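Laundry Room and Linen Store: Monthly Safety Checklist, with Comments
Guest house Karketti, building 2
Checked by: Golnar Rahimi
Month: June
Copy to: Raghavendra Sundaram, operations

How to read this list. OK means I looked at it myself and it is in order. FIX means it must be repaired or changed before the next check. WATCH means it is acceptable today but I do not like it. Please write your answers under my comments and do not delete them, as I compare them with the month before.

1. Entrance and floor

1.1 Door opens fully and closes by itself: OK
1.2 Floor free of water and soap: FIX
There was a puddle behind washer 3, the size of a dinner plate. I dried it and came back at 4:30 in the afternoon, and it was there again, smaller. The hose clamp looks new, so I believe the water comes from the drain connection. Until it is repaired the yellow sign must stay.
1.3 Anti-slip mats flat, corners not lifted: WATCH
The mat in front of the folding side has one corner that curls up. I put it under a heavy box for one night and it helped a little.
1.4 Walking path to the back door clear: OK
Last month there were two carts in this path. Thank you for moving them.

2. Washing machines

2.1 Door seals whole, no cracks: OK for 1, 2 and 4
Washer 3 has a small cut in the seal at the lower side. It does not leak from there yet.
2.2 Emergency stop tested on each machine: OK
2.3 Machines stand level: WATCH
Washer 4 walks when it spins with bath mats only. The instruction is to mix bath mats with other items, and I found again a full load of mats. Please remind the evening shift.
2.4 Water temperature reached on hot program: OK
Set to 65 degrees Celsius, and the display showed 65 before the main wash started. I did not measure it with a separate thermometer this month. I will borrow the one from the kitchen for the next check.
2.5 Water inlet valves can be closed by hand: FIX
The valve of washer 1 is very hard to turn. I could do it only with two hands. In an emergency this is too slow.

3. Dryers

3.1 Lint filter clean before start of shift: FIX
I must write this for the third time. The filter of dryer 2 had a thick gray layer. Lint burns very easily, and the filter must be cleaned after every load, also when the load was small. The sheet on the wall where people sign is nicely filled in, but the filter says something different.
3.2 Exhaust duct connected and not crushed: OK
3.3 Space behind the dryers free of lint and fallen items: WATCH
I found one sock, one pillowcase and a pen. I have the pen in the office.
3.4 Cool-down cycle not interrupted: OK
Asked two people, both knew the rule. Hot linen must not be piled up. A warm pile keeps its heat in the middle for a long time and it can start to smolder. If somebody opens the dryer early, the linen has to be spread out and left alone.
3.5 No items with oil, wax or cleaning solvent in the dryer: OK
The massage room now keeps its towels in a separate bag with a red string. This is a good solution and I ask that it stays like this.

4. Chemicals

4.1 Containers closed and labeled: FIX
One spray bottle has no label. It smells like descaler. I took it out of use.
4.2 Bleach and acid products on separate shelves: OK
4.3 Gloves and eye protection available: OK
There is one box of gloves, size medium. Please order also large.
4.4 Eye wash bottle in date: OK
4.5 Dosing pump hoses tight: OK
The label on the Lesent detergent drum came off at one side, but the name and the warning signs can still be read.

5. Electricity

5.1 Cables without damage, not lying in wet areas: OK
5.2 Main switch cabinet free in front: WATCH
The cabinet is number 3037 on the building plan. The empty distance in front must be one meter. I found a drying rack there, folded. I know it is easy to move, but it is still not allowed.
5.3 Residual current device test button: OK
5.4 Iron and steam press switched off when not attended: OK

6. Linen condition and folding

6.1 Folding surface clean, edges smooth: OK
6.2 Towels sorted by color before washing: OK
6.3 Damaged items removed from use: WATCH
Please look at the hems and at the loops. One pulled loop can be cut with scissors. If there is a hole, the towel goes to the rag box. The new towels from Moradi lose a lot of fluff in the first washes, so they should be washed alone two times. 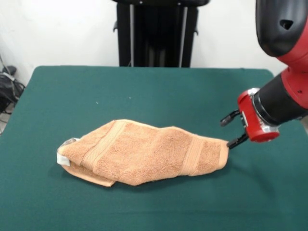

6.4 Care labels readable: OK
When the label is washed out and nobody knows the right temperature, use the lower program and ask me. Labels should be left on, also when they are not pretty. Some colleagues cut them off because guests complained that they scratch. I prefer that the towel is folded with the label inside.
6.5 Weight of full linen bags: FIX
The limit for lifting by one person is written on the door, and two bags were clearly above it. Bags should be filled to the line and not to the top. Back pain is our most frequent complaint in this department.
6.6 Linen shelves fixed to the wall: OK
Shelf B is marked for 400 kilograms in total. Heavy items stay on the two lower levels.
6.7 Free distance between top shelf and sprinkler: FIX
It must be at least 50 centimeters. On the left side the blankets were nearly touching the sprinkler. I took the upper row down and put it on the floor, on a clean sheet. Please find a better place for them.

7. Fire and first aid

7.1 Extinguisher in place, seal whole: OK
7.2 Fire door not held open: FIX
A wooden wedge again. I took it with me. If the room becomes too warm, call the Tresden service number about the ventilation, as the fan at the window is slow since spring.
7.3 First aid box complete: WATCH
Burn gel is missing. Small bandages are nearly finished.
7.4 Emergency numbers on the wall: OK

Answers from operations (R. Sundaram)

1.2 Plumber ordered. He will check washer 1 (point 2.5) at the same visit.
3.1 I will speak with both shifts. The signature sheet stays, but the shift leader will sign also.
4.1 Agreed. New labels are in the drawer under the sink.
6.5 Can we buy smaller bags? Please send me the size you want.
6.7 Blankets go to the store room on the first floor.
7.2 Fan reported.
7.3 Burn gel and bandages are ordered.

Comment to 6.5 (G.R.): Yes, smaller bags would be best. I will measure the carts first, so that the new bags can hang on the same hooks, and then I send you the size.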